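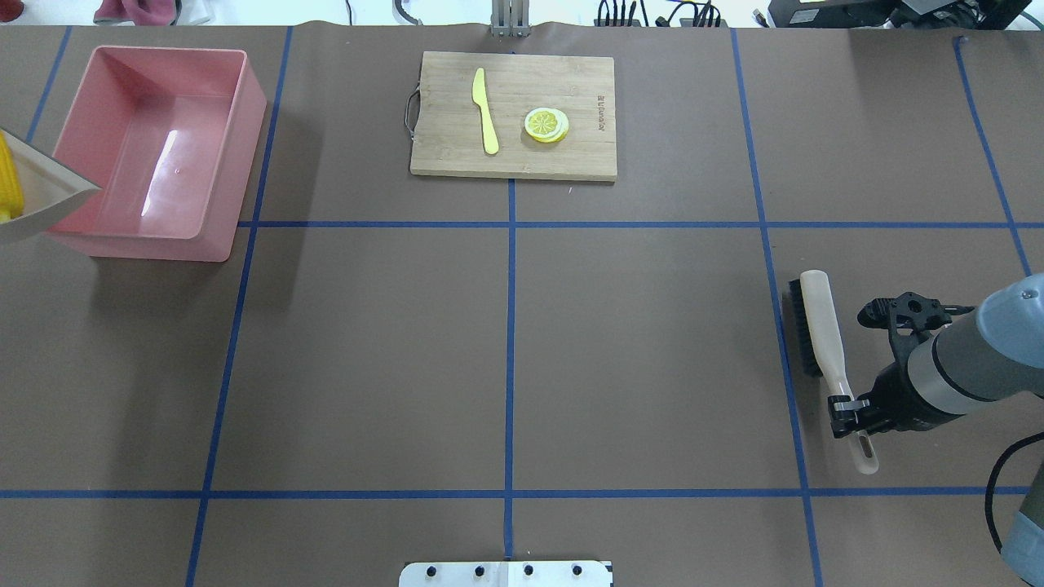
I do my fire and trip-hazard walk at Lollis every November, before the holiday card and candle classes start and the place fills up with people carrying hot wax in both hands. It takes me most of a morning, longer if I stop to sharpen the pencils (I always stop to sharpen the pencils). My one big change lately is how I lay out tables: smooth brown paper over the top, then strips of blue masking tape to split it into sections, so everybody can see where their elbow room ends. The lines don't have to be square. Slanted is fine, wider toward the sitting side is even better! OK, on to the list.

EXITS AND WALKWAYS
Front door opens all the way: OK
Back door opens all the way: FIX
Comment: It sticks halfway. I can shoulder it open but I don't want a kid trying that in the dark. Planing the bottom edge this week.
Main aisle clear, 57 inches at the narrowest: OK
Comment: Measured with the stools pulled out, the way people really leave them.
Rugs flat, no curled corners: FIX
Comment: The green one by the sink has to go. I love it, I've tripped on it, goodbye.

POWER
Cords not run under rugs: OK
Power strips plugged straight into the wall: FIX
Comment: Found one strip plugged into another behind the paper shelf. I unplugged it and wrote a slightly rude note.
Nothing bigger than 3000 watts on the kiln circuit besides the kiln: OK
Comment: The Haneo heater is never, ever on this circuit. It has its own outlet by the window with a label over it.
Glue guns, cords checked end to end: 4 checked, 1 tossed
Comment: The tossed one had a soft spot right where the cord goes into the handle. I cut the plug off before it went in the trash so it can't come back to us as a donation.

HEAT AND WAX
Wax melter shuts off at its set point: OK
Comment: This is the Nukine one. Ran it twice with plain water in the outer pot and both times it clicked off.
Lids within reach of each melter: OK
Burn cream in date: FIX
Comment: Expired. New tube is on my shopping list along with more tape.
Table paper kept away from open flame: OK
Comment: Paper comes off the table before anybody test burns a candle. We do that on the tile counter only.

ALARMS AND EXTINGUISHERS
Smoke alarm, button held until it sounds: OK
Extinguisher needle in the green: OK
Extinguisher visible from the door: FIX
Comment: Somebody hung aprons over it. They're lovely aprons. Hook is moving to the other wall.
Everybody out and across the street in 60 seconds: NOT DONE
Comment: Saving this for the first evening class. I'll be timing from the first beep, so no going back for your scarf.

LEFT OVER FROM LAST TIME
Loose stair tread on the Tymoshchuk Hall side: fixed, two new screws, no wobble
Flickering light over the sink: still flickering, new tube ordered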